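Astlow and Tillberg Report Results of Joint Study on Robot Learning in Furnished Rooms

22 Jan 2022

Astlow, a developer of software for mobile manipulation, and its research partner Tillberg today released the results of Jitaru, a joint study of how robots learn to work in ordinary rooms.

Most robot learning methods are trained on a bench, under even lighting and against a plain background. The Jitaru method relies on footage from a small camera carried close to the gripper, recorded in offices, guest rooms and reception areas where the furniture was left as the researchers found it. The training set contains 1,391 recordings. A further 327 were held back for testing and were not used at any stage of training.

In the held-back tests, a model trained on the furnished-room recordings located the edges of tables, walls and floors more reliably than the same model trained on bench recordings alone. The improvement was greatest in rooms with strong glare or deep shadow. Thin objects lying against a wall remained the most common source of error.

"A room contains a great deal that has nothing to do with the task," said Karlijn Hendriks, who led the study at Tillberg. "There are cables, outlets, table legs and a telephone that someone still uses. We wanted the robot to meet those things during training." 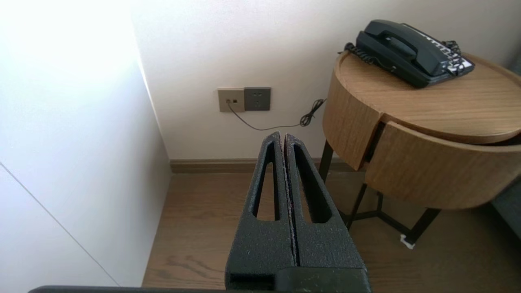

The study was carried out in two phases using two-finger grippers. The first phase covered approach and positioning, and the second covered grasping. Results for grasping are preliminary and will be reported separately in June.

Astlow plans to include the method in Fustau, its motion planning package. Tillberg will make the test protocol available to academic groups on written request.

Requests for the protocol and for interviews should be addressed to the Tillberg press office.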